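# Teaching by Hand: Gallery from the Vadach Open Bench

The pitch for teaching a robot by demonstration goes like this: no programming, anyone can do it, show it the job a few times and walk away. I have now heard it from three vendors and one very excited cousin. So when Vadach opened its teleoperation bench to visitors, I went along to see how much work the word "show" was doing.

A great deal, as I suspected. The task was pick and place: take a named thing from a table, put it where it was told to go. The operator moves a hand controller, the arm copies, and everything gets saved as one demonstration. Vadach's handout says 780 of these were used for the current version of the task. A toddler would want fewer.

**The handout**

Two sheets, stapled. The first page uses "intuitive" four times. The second is a list of reasons to throw a demonstration away and start over, and I found it far more useful. Hesitating too long is on it. So is bumping a neighboring object, and so is changing your mind halfway.

**The operators**

Cecilia Amoah and Po-yen Poon ran the bench in turns. Both are good at it, and both told me they were bad at it for the first couple of weeks. I would like to see that printed next to "anyone can do it." Amoah's advice to newcomers is to move slower than feels natural and to stop looking at your own hands.

**The table**

Play food and office supplies, mostly. I asked Bogdan Barbu, who writes the task lists, why the objects in these demos are always so cheerful. He said they are cheap and easy to tell apart. Fair enough, but a strawberry that never bruises is a generous test of a gripper. 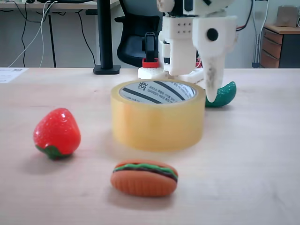

*The gripper's finger against the green toy, with the packing tape, hamburger and strawberry also on the table. There are smudges and wear marks on the white finger.*

Clear tape interests me more than the toys do. It is shiny and partly see-through, two things that camera-based systems have often struggled with. Barbu says the roll stays in the set for that reason. I asked for the success rate on the tape alone and was told it isn't broken out. I'd break it out.

**My turn**

Visitors got 16 attempts each. I completed seven, by Yaa Ofori's scoring, and she is not a soft grader. My worst habit was closing the fingers before they had arrived. Judging depth through somebody else's wrist is hard, and my respect for the operators went up while my opinion of the brochure stayed put.

Shu-fen Liu, visiting from Setley, got 11. She put it down to years of working with a microscope.

**Remote control versus guiding by hand**

Setley does it the other way: you take hold of the arm and push it through the motion. Liu finds that quicker to learn, and says the trouble is that your own arm keeps getting in the camera's way. Poon thinks remote control gives cleaner recordings. I heard both cases at some length over sandwiches and would not bet on either. What I haven't seen is the same task taught both ways, by the same people, and scored by someone with no stake in it.

**The part I came for**

The learned version, with no one at the controls, wasn't running during my visit. I was offered a video. I have seen plenty of videos, so I asked to come back in November, with objects of my own in a bag, and Barbu said yes without much of a pause. I'm bringing a sock, a real strawberry and a bunch of keys.

Corrections to names or scores are welcome. Requests to be nicer about the brochure have already been received.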